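Filed under: Simulation, Data collection

Notes on the Stildale demonstration set
March 3, 2023

Recording for the Stildale set resumed this week, and the revised instructions are now in force. Each demonstration is performed in simulation, using the numbered-box layout, and is stored with the written instruction that was given to the operator.

The target for this round is 240 accepted demonstrations. Over 30 were set aside at the first review, mostly for long pauses at the start, and these will be recorded again.
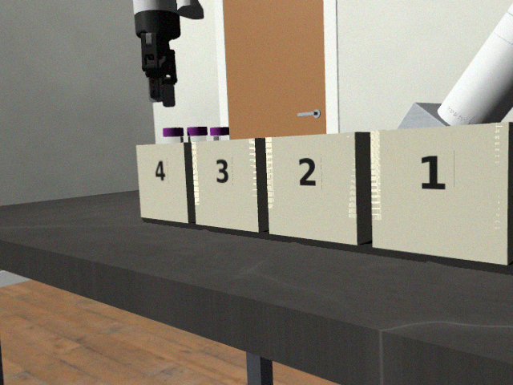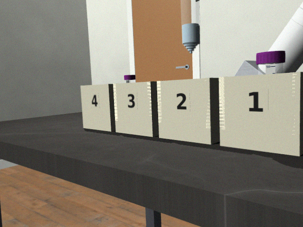
The row of boxes, numbered 4 to 1 from left to right, with purple caps showing behind.

Operators are asked to refer to a box by its numeral and never by its position. A learning system trained on "the one on the left" will fail as soon as the viewpoint changes, and our earlier Tridelent set suffered badly on that account. Unsuccessful attempts should be kept and labelled as such. They are stored in a separate folder and do not count toward the target.

The labelling guide is still in draft. I expect to circulate it in April, together with a decision on whether the colour of the caps should be named in the instructions.

3 comments | 41 shares

Recent posts
Reviewing 400 episodes from Tridelent
Naming conventions for the Benmoussa archive
Moving our storage to Tultel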